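Randirdale

Randirdale is a market village on the river Pelen, upstream of the mill town of Flaseck. Population 871 at the last parish count. Known mostly for its paper, made by hand and later by machine, and for the spring fair held each April. The name is also used, loosely, for the whole of the upper valley.

Name

Older spellings include Randerdale and Randerdaill. First part probably a personal name, second part simply "valley". A local story has it that the name comes from a drowned pedlar called Randi, but no written source for this before the fair programmes, and those are not reliable on much else.

Geography

Village sits where the valley floor narrows, on the north bank. Soft water, low in iron, the main reason paper was made here and not further down at Flaseck where the river picks up colour from the peat. Two bridges: Upper Bridge (stone, single arch, narrow) and Mill Bridge, which was rebuilt after flood damage and now carries the main road. Land above the village is rough grazing. A strip of wet woodland below the weir floods most winters and is left to itself.

History

A corn mill stood on the site first. It was turned over to paper when rags could be bought cheaply from Flaseck, which had a large weaving trade and plenty of waste. Early output was coarse brown wrapping, sold by the ream to grocers. White paper came later, after the settling ponds were dug and the water could be cleared before use.

Three vats were working at the height of the hand trade. Each vat needed a vatman, a coucher and a layman, and the jobs tended to stay in the same families. Women and older children worked in the rag loft, sorting and cutting. Dusty work, badly paid, and the loft burnt down twice.

Machine making arrived under the Nugroho family, who bought the mill when it was close to shutting. They kept one vat going for drawing paper and put the rest of the money into a small machine and a new drying house. At its busiest the mill turned out 3000 reams a year, modest beside the big coastal mills, but the stuff had a name for being tough and took a wash well.

Decline was slow. Wood pulp undercut rag, then the branch railway closed and carting the finished paper out ate what profit was left. The machine was sold for scrap. Hand making carried on in the old vat house on and off, and has been continuous since the building was taken on by a trust.

Paper

Randirdale paper is made from cotton and linen rag, with a little hemp in the heavier weights. Traditional finish is "rough", meaning the sheets are dried without being pressed a second time. A smoother finish is made to order. The sheets were sold under two names, Pelen White and Pelen Grey, the Grey being simply batches where the rag had not bleached evenly. Grey was cheaper and became popular with people who draw in chalk, and for some years it outsold the White, much to the annoyance of the mill.

Sorting was done by eye against a window. Sheets with holes or knots went back to the vat as "broke". Those with small faults were sold as seconds, and a good deal of it ended up in local schools, where it was used for everything from maps to kite making.

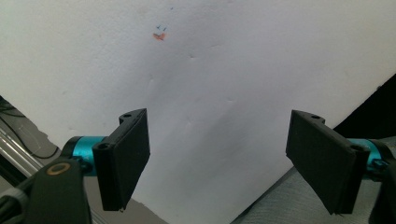
Fair

The April fair began as a hiring fair and turned into a general one. Stalls along Mill Lane, a duck race from the weir, and a paper boat contest which has rules longer than you would think (boats must be one sheet, no glue, no wax, and must float past Mill Bridge to qualify). Fair was cancelled in wartime and again in several flood years. The fair queen was dropped quietly and has not been brought back.

Buildings

The vat house is the oldest part of the mill still standing. Long, low, louvred on the upper floor to let air through the drying loft. The chimney was taken down to half height for safety. The chapel on Back Row has a plain front and a good gallery, now used for meetings and the odd concert. Mill cottages, in two rows, are mostly private houses. The weir was repaired and a fish pass put in, the work being finished on February 25, 2019.

People

Dimas Liem, papermaker, worked in the vat house for most of his life and wrote the only full acount of the trade in the valley, The Rag and the River. Long out of print. The chapter on watermarks is the one most often quoted, and his drawings of the old moulds are still used by people building new ones.

Transport

Bus to Flaseck on weekdays, less often on Saturdays, none on Sundays. The old railway line is a footpath as far as the viaduct, after which it's on private land and the path drops down to the river. Nearest station is Flaseck.

See also

Flaseck
River Pelen
Rag paper
Watermark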